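Small shops get a tidying robot they can rent by the month

Zillthorpe has a new neighbor for the repair benches and back rooms of its small businesses: a robot arm that puts things away. Pladent, the automation firm that set up shop on Hanrahan Street last winter, opened orders this month for a bench-clearing service it calls Vendness, and the first customers are already pretty taken with it.

The idea is simple enough to explain over a coffee. A shop pays a monthly fee, Pladent brings the arm and bolts it down, and a technician spends the first visit teaching it which things go where. After that the arm works through whatever has been left on the table, picks it up and drops it in the right bin. If the shop changes its mind about where the tape goes, somebody calls Pladent and the routine gets changed over the phone.

"We kept hearing the same thing from people who fix stuff for a living," said Thenmozhi Rodrigues, who runs the service for Pladent. "They love the work and they hate the last half hour of the day. So we went after the last half hour."

The fee is $119 a month on a one-year plan, and there is a one-time setup charge of $2,584 that covers delivery, mounting and the first round of teaching. That's a real number for a two-person shop, no question. But buying an arm of this kind outright and paying someone to program it has been out of reach for most of the businesses on Pladent's list, and the monthly price includes repairs, replacement fingertips and two visits a year.

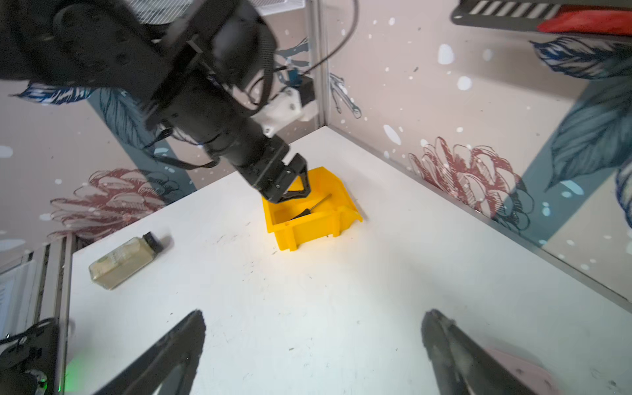
Vendness comes with a starter set of jobs, and sorting hand tools is the one most customers ask for first. It's harder than it looks! Tools are long, skinny and heavy at one end, they roll, and they like to land at odd angles. A screwdriver with a black handle, lying in a yellow bin with its shaft leaned up against the side, is the sort of thing the arm has to cope with all day long, and it has to get its gripper over the rim without bumping the bin across the table. The small camera near the gripper gives it a close-up look at what it's reaching for, so a bin that has been nudged or turned since the last pickup doesn't throw it off.

Alper Başaran has had one in his sewing machine repair shop since the trial period began, and he's a fan. He was the third business to sign up and admits he did it mostly out of curiosity. By the second week he was leaving drivers, bobbin cases and oil bottles on the bench at closing and finding them sorted when he came in at 7 a.m.

"My first thought was, this is going to be a toy," he said. "Then I noticed I'd stopped hunting for the small flathead. I used to lose that thing every single day, and I'd buy another one, and then I'd have four of them in the wrong drawer."

He does have a few complaints. The arm is slow, slower than a person by a good margin, and it pauses before each pickup in a way that took some getting used to. It won't touch anything it hasn't been taught, so a new part stays where it was dropped until somebody shows the system what it is. Loose screws and washers are still a job for human fingers. And the base takes up a corner of the table that he'd have liked to keep.

Rodrigues said the speed is set low on purpose for shops where people walk past the bench, and that customers who run the arm overnight can ask for a faster setting. Small hardware is next on the list, with a narrower set of fingertips due in December. Those will go out to current customers at no extra charge.

Pladent says its arms made 4,000 pickups across the trial shops before orders opened, with 2,000 of those coming after an update to the way the gripper approaches a bin. The company wouldn't give a figure for dropped items, though Rodrigues said drops fell off noticeably after the update. Başaran remembers a couple of tools on the floor in the early days and none lately.

Shops that want to see Vendness at work before signing can book a visit to the Hanrahan Street workshop and bring a box of their own tools along. Rodrigues recommends bringing the awkward ones. Demonstrations are in the afternoon, starting at 2 p.m., and run for an hour. Installation currently takes place three weeks after an order is placed, and the service is limited to Zillthorpe and the towns next to it for now.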